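Storo wrist camera kit, one month in

Dec 3, 2018

I bought the Storo to record demos for a small grasping model I'm training at home, and I've been running it on desk stuff, mostly staplers, most evenings in November.

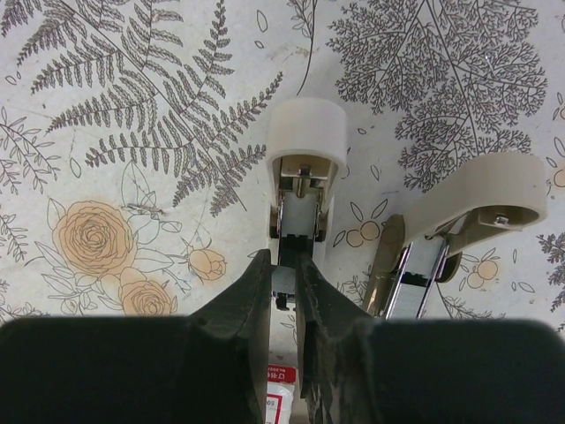 Nélida Alarcón wrote to ask whether a wrist view is enough by itself, as her own model kept losing the object the second the fingers closed, and she ended up adding a side camera. Fair point! I get some of that too. My fingers take up a big chunk of the lower picture, and whatever sits between them is half hidden. For lining up on a stapler, though, the close view has been great, and you can make out the staples in the magazine.

Setup took me one evening (plus a second one redoing the mount, my fault, I overtightened it). The recorder saves each try as its own clip and lets you tag it good or bad with one key, so you can toss the flubbed grabs right away. I'm at 512 keepers and want 2,000 before I train again. I lay things out on a flowery tablecloth on purpose, ferns and roses and all. My old set was shot on a plain desk and the model fell apart on anything busier.

What I don't like: the cable. It's stiff, it tugs when the wrist rolls, and I've lost whole clips to it. The Nurura kit I borrowed before this had a softer one, but its software crashed on me 6 times in a weekend, so no thanks. The Storo manual is also pretty thin on syncing the video with the gripper position, and I had to dig through the forum for that.

I'd give it 4 stars out of five. If they sold a longer cable I'd order it tonight.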